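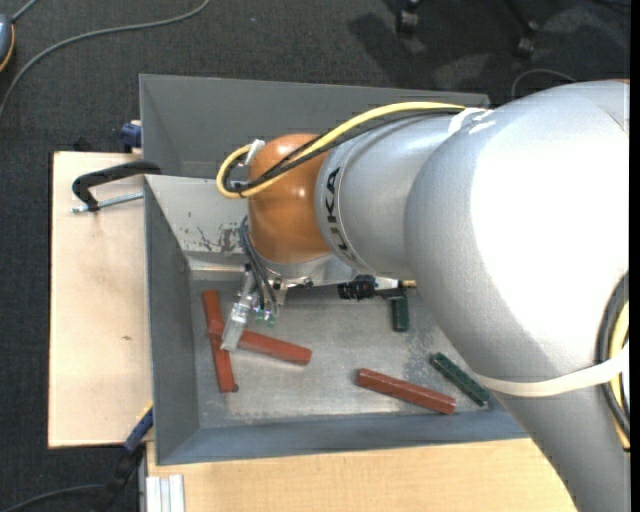

Reading Braseck's Account of the Levant Trade

February
By Gwenaël Joly

I finished the Braseck last Thursday, which makes it six weeks for a book of 378 pages. I am not usually that slow. Part of the trouble was the print, and part was that I kept stopping to check things in other books, some of which I then had to order through the library at Jadinbridge.

The full title is A Relation of the English Merchants in Turkey, with Some Remarks upon their Chaplains. My copy is a facsimile, bought for 10 pounds from a seller who had listed it under cookery. The original was printed for the author and I don't think it sold many. Lai-ching Tu lent me her notes on it two years ago and I put them in a drawer, so this is partly a debt being paid off.

Braseck was a chaplain's nephew who went out to Aleppo as a junior clerk in the cloth trade and came home with bad lungs and a lot of opinions. He wrote the book in his sixties. He says in the preface that he kept journals the whole time he was abroad, but he also says that half of them were lost when a trunk went into the water at Scanderoon. You have to keep the trunk in mind as you read. Whenever he gives prices, weights and the names of ships, I think he has a journal in front of him. Whenever he gives long speeches, he is making it up from memory forty years later.

The first third is about cloth. English broadcloth went out, and raw silk, galls and cotton yarn came back. He explains how the bales were packed and who was allowed to open them, and he spends eleven pages on a quarrel over a damaged lot that neither side would accept. I enjoyed the quarrel more than I expected to. The dispute went before the local judge, the kadi, and Braseck plainly thought he had been treated fairly, although he takes some trouble to say so in a way that would not upset his readers at home. He calls the judge "a grave man, and no friend to delay". He says the English consul would have taken a year over it.

The middle section is the one people quote, when they quote him at all. It deals with religion, and it is odd. Braseck had been brought up on sermons against the Turk and he repeats the usual phrases from them. Then he describes what he saw, and the two don't match. He writes about the call to prayer from his window in the khan, about the Ramadan lamps, about a neighbour who sent food across to the English table every evening of the fast and would not take payment. A few lines later he is back to the sermon language. I can't tell whether he noticed. Lai-ching's view, in the margin of her notes, is that he put the stock phrases in for the printer. I think he believed both things and never sat down to sort them out, as plenty of people don't.

He is less kind about the other Christians. The Greeks and Armenians get short treatment, the French get worse, and he has a whole chapter on a Venetian who owed him money.

The chaplains of the title don't turn up until late. There were never many of them, they served for a few years at a time, and the company at home chose them partly on a trial sermon. Some of them learnt Arabic properly and bought manuscripts. Braseck's uncle was one of these, and there is a list at the back of what he brought home. It includes two Qur'ans, a work on the stars, several grammars, and a book described only as "a treatise much worm-eaten". I would love to know what that was. The list gives no sizes or dates, and the collection was split up when the uncle died.

I asked Nazmiye Şimşekoğlu about some of the Turkish words, as Braseck spells everything by ear and never the same way twice. She got most of them quickly. One word on page 212 beat her for a fortnight and then she wrote to say it was only the name of a village with the front half missing. She also pointed out that he misunderstands a joke his landlord made about the English and their hats. He reports it as a compliment. I had read it as a compliment too.

There is a modern study by Lutz Fuchs, published by Grisley, which gives a chapter to Braseck and to two other writers of the same kind. It is sound on the trade, and the table of cargoes is the best I have found anywhere. He is too hard on the religious chapters, to my mind. Fuchs treats them as padding and skips over them in a page and a half. He also says Braseck never went to Damascus, and I am fairly sure he did. There is a passage about the fruit market and the water channels that doesn't read like something copied, and he gives the price of the mules in both directions. If he had only been borrowing from another traveller I don't see why he would have troubled with the mules.

One thing I had not known before was how much the clerks were left to themselves. They lived inside the khan with the gates shut at night. They hunted, they kept dogs, they put on plays, and they drank a great deal. Braseck records that 300 dollars went in one winter on wine and candles for the English house, and the senior merchant refused to sign the account. Most of them never learnt more of the language than they needed to shout at a porter. He admits he was the same for the first year. After that he had lessons from an old man who sold paper, and he says those afternoons were the best part of his life abroad. He gives the old man's name three times, spelt three ways.

The ending is poor. He comes home by way of Leghorn, is kept in quarantine, complains about the soup, and then there are 20 pages of advice to young men that could have come out of any book of the time. I skimmed them. The last page has a line saying a second volume will follow if God allows. I haven't found any sign that it was ever written, and Fuchs doesn't mention it.

A few notes for anyone who wants to read it. The facsimile has two pages printed in the wrong order, 148 and 149, and a dark smear over the bottom of 260 which takes out most of four lines. Yesenia Alvarado has compared hers with mine and the smear is the same, so it must be in the original they copied from. There is no index. I have started making one for my own use, names and places only, and I have got as far as the letter G. If anyone has access to a proper copy and could look at page 260 for me, I would be glad to hear what it says, as it falls in the middle of the damaged cloth business and seems to be where the kadi gives his reasons.

Next I am going back to the letters of the Smyrna merchants, which I left half read in the autumn. The library wants them back by the end of the month.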